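6/13/24 Bench 2, lid task, cont.

Carried on with the cooker set. Target for the Skurnden batch is 623 episodes, we are at 147 good ones as of lunch. Slow. Glass lid only today, steamer layers wait till the lid numbers look sane.

Start poses: lid flat on table, handle turned to a new angle every run. Gripper fully open before each approach, log it if not. Been throwing out anything where the fingers close before they're level with the handle, Ülle wants those kept in a seperate folder, fine, folder is called early_close.

Wrist view on the laptop checked between runs. Cooker stays put at the right, don't nudge it, calibration is from this morning. 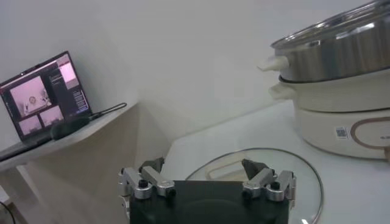 Saskia read the above over my shoulder and wants it noted that the handle angles are bunching up. Her view is that we all turn the lid the way that suits our own hand, so the model will get plenty of one diagonal and almost none of the other, and she would sooner have 30 runs off a printed list of angles than another hundred by feel. Also asks that whoever is driving puts initials in the log.

OK. List made, 8 angles, taped by the keyboard. Reshuffle after each pass. Initials from run 148 on.

Other bits:
- glare off the glass bad after 3, blind down
- two episodes with no end marker, deleted both
- Dzintra has the teleop pedal, need it back tommorow
- disk nearly full, move the Pärn runs to the server first

Still to settle with Ülle: does a regrasp count as one episode or a fail? I've been counting it as one. Check before the next upload.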